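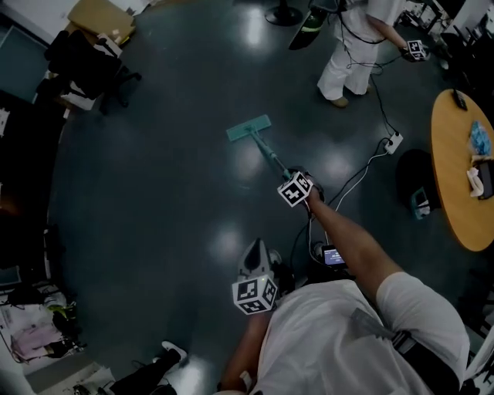
Plan de equipamiento para la captura de tareas domésticas

El presupuesto de la línea de limpieza de suelos queda cerrado a 30 de enero de 2023. Resumimos las partidas aprobadas, las aplazadas y los plazos que afectan a los grupos usuarios de la sala de Urnham.

La decisión principal es mantener la captura con operador humano durante todo el primer semestre y no adquirir todavía una segunda base móvil. Gunnlaugur Thygesen presentó la comparación de costes: una hora de demostración con mopa, cubos de marcadores y pinza de mano exige menos inversión inicial que una hora de teleoperación, y el reparto de averías es más favorable. La base móvil vuelve a estudiarse en agosto, con los datos de uso acumulados hasta entonces.

Partidas aprobadas

Cubos de marcadores. Se compran 100 unidades a Zaugg, en un solo pedido. El precio incluye la impresión de los patrones y el certificado dimensional de cada cara. Los cubos montados en mangos de herramientas se inventarían aparte de los que lleva el operador, con etiqueta propia, porque el desgaste no es comparable. Los cubos con arista dañada no se reparan con cinta; se dan de baja.

Fijaciones para mango. Los adaptadores actuales se hicieron para un único diámetro. Metik suministrará abrazaderas ajustables a 800 coronas la unidad. Se prueban primero en mopas y escobas y después en recogedores de mango largo.

Alimentación y cableado. Es la partida que más ha crecido respecto al borrador. Una regleta en el suelo y varios cables hacia el operador limitan el recorrido de la mopa y obligan a interrumpir la tarea en los giros. Se aprueban baterías de cintura para dos puestos y canaleta perimetral para las regletas. La oferta de Pretex para las baterías era válida en precio, pero el plazo de entrega superaba el trimestre; se ha pedido una revisión.

Consumibles. Fundas de mopa, paños y producto neutro para suelo brillante. El gasto se carga a la línea de captura y no a mantenimiento general, como se hacía hasta ahora.

Partidas aplazadas

Además de la base móvil, quedan fuera el segundo juego de pinzas de mano y la ampliación de almacenamiento. Signe Vigfúsdóttir pidió que constara su desacuerdo con esto último: con 300 horas previstas y el formato de vídeo actual, el margen de disco se agota antes de agosto. Se acordó revisar la cifra cuando se hayan grabado las primeras 167 horas. Si la previsión se confirma, la compra se tramita por la vía ordinaria, sin esperar al siguiente ejercicio.

Criterios para las próximas solicitudes

Las peticiones de material deben indicar la tarea concreta, el número de puestos simultáneos y la vida útil estimada del elemento. No se admitirán solicitudes que agrupen sensores y mobiliario en una misma línea. Para equipos con batería hay que adjuntar la autonomía medida bajo carga; la que figura en catálogo no basta. Los repuestos se presupuestan con el equipo principal.

Los grupos que necesiten abrazaderas de un diámetro no cubierto por el modelo de Metik deben comunicarlo a Thygesen antes de que se formalice el pedido, indicando diámetro exterior y material del mango.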